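Settlement desks brace for the shorter cycle

Custodians servicing mid-sized pension funds have until May to show that their post-trade systems can confirm, allocate and match on the day of execution. Several will miss the internal deadlines they set last year.

Ternavov, which clears for 148 institutional clients, has moved its matching engine off overnight batch processing and now runs it every four minutes. Exceptions are routed to a desk in Skatthorpe staffed across two shifts. “The software was the cheap part,” says Lewis Buchanan, its head of operations. “Standing instructions were out of date on more than 300 accounts.” 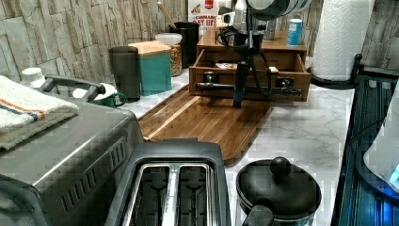
Foreign exchange is the harder problem. A fund buying securities in another currency must finance the purchase before its usual dealing window opens, and many still instruct by email. Dalen, a smaller custodian, offers automatic currency execution at a fixed spread — a service some trustees regard as expensive.

Rhydian Ruddock, who analyses market structure at Markumden, expects fail rates to rise in the first weeks and then settle. He is less certain about securities lending, where recalls must be issued earlier and borrowers have little incentive to hurry. Penalty schedules for late returns are still under negotiation.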